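Why Does a Table Feel Colder Than a Rug?

Put one hand on a tabletop and the other hand on a rug in the same room. Which one feels colder?

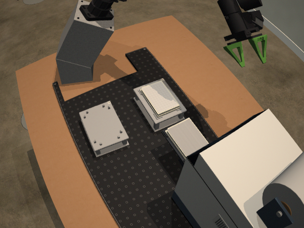 The table, say nearly all the children in Jandville, and one of them asked if the cold comes out of it, like water out of a sponge.

It is a good question, but cold does not come out of things. Heat moves. It goes from the warm thing to the cooler thing, and your hand is usually the warm one.

In some materials heat travels fast. Metal is very quick, stone is quick too. Wool is slow, because there is much air between its hairs — and air lets heat pass only slowly.

So the rug and the table can have the same temperature. Your skin does not measure temperature very well. It feels how fast the heat is leaving.

Try it at home

Take 2 spoons, one of metal and one of wood. Leave them in the same drawer for 4 hours. Then touch both spoons to your cheek. The metal one feels colder, but a thermometer would show the same number for both.

Word to remember: a material which lets heat pass easily is called a conductor.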